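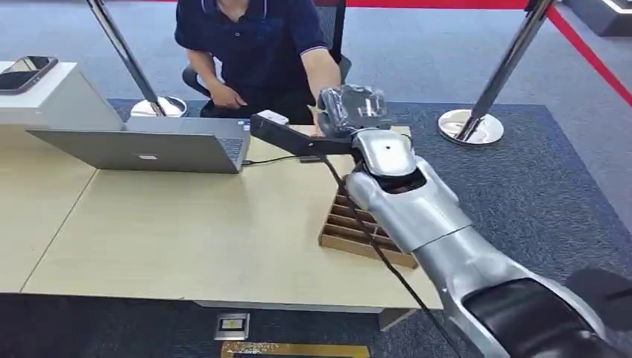 Small parts storage at Vorkwood was moved from wall bins to table trays in April. The wall bins held more, but every job began with a walk across the room and a handful of parts carried back in a cup. The trays are brown, divided by thin slats into narrow compartments, and they sit directly on the light wood-topped tables with the front edge toward the near side. A person seated at the far side on one of the black mesh-back office chairs can reach forward over the tabletop without standing. The notes on this page cover the tables, the trays, the seating and the labeling system as they stand now. Dimensions are in millimeters unless marked otherwise.

Last revised 2020-10-21 by Ileana Surdu.

Tray position
The tray goes near one long edge of the table, slats running away from that edge. The middle of the top is kept for the work. Tape marks were tried for the tray corners and removed after two weeks; the adhesive picked up dirt and the marks were ignored anyway.

Compartments
Narrow compartments suit parts that are longer than they are wide: pins, short rods, clips on a strip, pens, cut lengths of tubing. Round parts such as washers stack on edge and are easy to take one at a time. Loose screws under 10 mm are poor candidates. They settle in the corners and have to be tipped out.

Slats
Slats are a push fit and can be replaced singly. A slat that has bowed is turned around once before it is thrown away. Glue is not used. Grigore Chiriac cut the first spare set a little too tight and the outer walls of two trays spread; the current pattern leaves half a millimeter of play at each end.

Filling
Fill to two thirds of the wall height. Above that, parts cross over the slats whenever the tray is lifted. The heaviest parts go in the compartments nearest the center of the tray, which keeps it level when carried by the ends.

Labels
Labels are paper, on the front edge, one per compartment. The part number comes first and the common name second. Printed labels from the Sevis stock list are preferred. Handwritten ones are accepted for a trial run and replaced when the part gets a number. The numbering starts at 200, and the highest number in use is 989. There are gaps.

Stock levels
A compartment with fewer parts than the figure on its label is refilled at the end of the day from the cabinet. The cabinet limit is 2,000 pieces per part number. Anything over that is returned to the main store. Rodica Nistor keeps the cabinet sheet and will want the tray number as well as the part number.

Table surface
The tops are wiped with a barely damp cloth, then a dry one. Solvent dulls the finish. Trays are lifted and not slid during cleaning, as grit caught under the base leaves fine scratches that run the full depth of the table. Two of the older tops show this clearly in low light.

Table height
All tables are set to the same height and the chairs are adjusted to suit. Mikuš supplied the leg extensions for the uneven section of floor by the door. The locknuts on these should be checked twice a year. One had worked down by three turns at the last check.

Chairs
Black office chairs with mesh backs and curved armrests. Mesh was chosen for the warm months, when the afternoon sun reaches the back row. Armrests stay fitted; they clear the underside of the tables at the lowest setting but strike the edge at the next one up. Sofia Karamanlidis has asked for two chairs without arms for the packing bench, and these are on order.

Reach
With the chair pulled in, the far row of compartments should be reachable with the elbow slightly bent. If the shoulder has to come forward, the tray is too far away. Shorter operators may turn the tray through 90 degrees. The labels are then harder to read, and a second set can be put on the long side.

Cables
Cables that have to pass over a table are led down past the edge and given enough slack to hang clear of the compartments. A taut cable drags parts out of the tray when it is pulled. Floor runs go under the ridged cover strip.

Clothing
Short sleeves, or long sleeves buttoned at the wrist. Open cuffs catch on the slat ends. Lanyards are taken off or tucked in.

Changing over a tray
Empty one compartment at a time, left to right, into the numbered cups. Remove the old label before refilling. Mixed compartments have all come from changeovers where the labels were left until last. The worst case was tray 189, where three sizes of clip had been combined and the whole contents had to be gauged by hand. Maricica Vasiliu now signs off any changeover that involves parts of similar length.

Storage
Empty trays are stacked flat, no more than eight high, on the Drendine shelving in the back corridor. They are not stored on end. The walls take a set within a few days and the slats no longer seat properly. Spare slats are bundled by length in the drawer below, longest at the back.

Outstanding
Lids for the trays that travel between rooms. A sample with a sliding cover jammed when parts stood above the slats. A lift-off type is being drawn up, with finger notches at both ends.

Corrections to part numbers go to Ileana Surdu. Requests for extra trays or slats go to Grigore Chiriac, with the compartment width stated.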